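Simulation budgeting in robot procurement

Simulation budgeting is the part of a robot purchase plan that covers virtual testing before any hardware is ordered. It usually includes software licenses, computers, scene building and staff time. In sidewalk delivery and street inspection projects it is often listed as a separate line, ahead of vehicles and sensors.

Cost items

The largest item is normally the scene itself. A city block with paving, crosswalks, traffic signals and buildings can be bought ready-made or built to order. Ready-made blocks are cheaper but seldom match the streets where the robot will work. Graphics workstations come next, followed by training for operators.
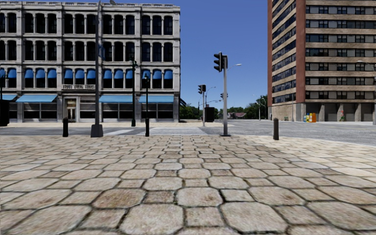

Buyers also set aside money for changes. Curb heights, surface friction and signal timing are commonly revised after the first test runs, and each revision takes paid hours.

Example: Lakari

The delivery firm Lakari approved its plan on 6 Jul 2022. Its purchasing lead, Idalina Esteves, allowed 300 hours for scene work and 113 for operator training. The scenes were ordered from Skeltik, with delivery the following April. An order for 18 robots was held back until the virtual trials had been reviewed. Scene work in the end took nearly 224 hours, and the remainder was moved to spare batteries.

Criticism

Horácio Torres has argued that small buyers overspend on visual detail that has little effect on route planning. Nele Wunderlich takes the opposite view for robots that navigate by camera.

See also

Fleet leasing
Sensor calibration
Total cost of ownership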